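实验记录 夹爪对比 第二轮
记录:Amancay Alarcón
十月,下午两点开始

上一轮只用了硬方块,Ladan 说看不出差别,这次换软的。目标物定为那只浅蓝色拖鞋,软,形状不规则,两头不一样宽,夹哪儿都会变形。

要比的是两套指尖:Pevitetti 的旧版光面指尖,和我们按 Fatolmont 图纸打印的斜纹指尖。两边手臂都先装斜纹的,光面留到晚上再换。控制器统一用 Kordestani 那块板,固件没动,省得又多一个变量。

准备工作:
左右臂重新回零。右臂第二关节回零时响了一声,重做一遍没再响,先记着。
夹持力上限设 22,单位按控制器自己的刻度,没有换算成牛顿。
腕部相机曝光锁定。上次自动曝光在木桌面上来回跳,画面一亮一暗,标注的人抱怨过。
字母积木和绿色底板推到桌子远端,留着下一项用,不收。

跑法:操作员遥控,单臂夹取、提起、放回原位算一次。左右臂轮流。掉落、滑出、夹空都算失败,夹歪但没掉算成功,备注里写清楚。一共跑了 55 次,中间停过一回,Ladan 去换了左臂的 USB 线。

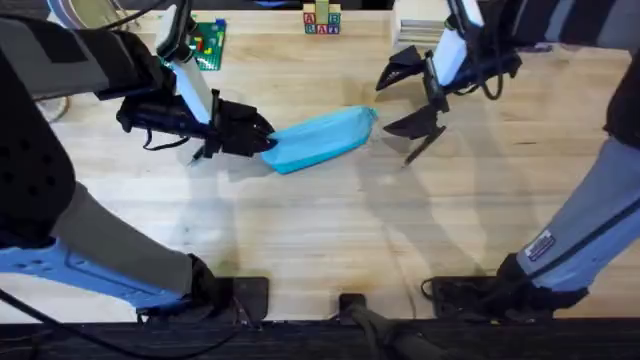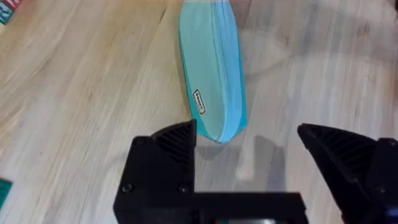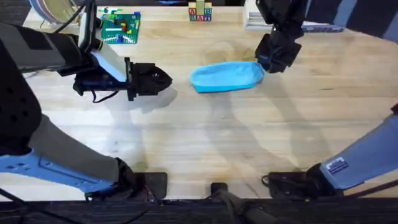 斜纹指尖,浅蓝色目标物。第一、三张为固定相机,第二张为腕部相机,夹爪张开。

结果先写个大概,细表在共享盘的 Darnemness 目录下。

55 次里失败 8 次。其中五次是夹鞋头那一端,指尖压上去以后鞋面往里塌,合到底了也没吃住力。另外三次是从侧面进,鞋被推着转了个角度,夹爪合上时只擦到边。夹鞋跟开口那一端没有失败过,一片指尖伸进开口,一片在外面,布料被夹在中间,斜纹在这里起作用。

左右臂的差别比我预想的小。右臂合爪稍慢,回放时能看出来,Ladan 认为是线缆走得太紧,转到某个角度会拽。晚上换指尖时顺手把扎带松一格。

腕部相机这边有两个问题。
一是斜纹在近处很抢眼,指尖又一直在画面下半部,检测模型偶尔把指尖边缘当成物体轮廓。光面那套以前没见过这种误检。可以考虑给指尖区域加一个固定掩膜,但夹爪开合时位置会变,掩膜要跟着开度走,得问控制器要开度值,延迟多少还没测。
二是手臂的影子。影子落在浅色木桌上,边缘很虚,模型倒没认错,不过深度估计在影子里噪声变大。窗帘拉上以后好一些,没有细测。

固定相机没什么可说的,角度沿用上次的。两臂同时伸进来时,远端的东西会被挡住一部分,下一项用积木,得先想好摆在哪儿。

关于 22 这个上限:Ladan 觉得偏大,鞋面压得太扁,换成更薄的布料可能会留印子。我试着往下调了一点,夹鞋头马上更容易滑,所以这一轮没改。等光面指尖跑完同样的次数再一起看,不然两组没法比。

数据:录了 198 段,包括回零和废掉的片段,还没筛。筛的时候注意,换线之前左腕相机有几段丢帧,文件名后面我加了 x。

待办
换光面指尖,同样跑 55 次(Amancay,今晚)
右臂线缆松扎带,再听一次第二关节(Ladan)
测开度值的读取延迟
再打一副斜纹指尖备用,纹路深度照旧
共享盘里的表格把“夹歪”单列一栏,现在混在备注里很难查

六点二十补记:光面指尖找到了,有一片的螺丝孔滑丝,装上去会晃。Ladan 去翻备件盒,找不到就先只换右臂,左臂明天再说。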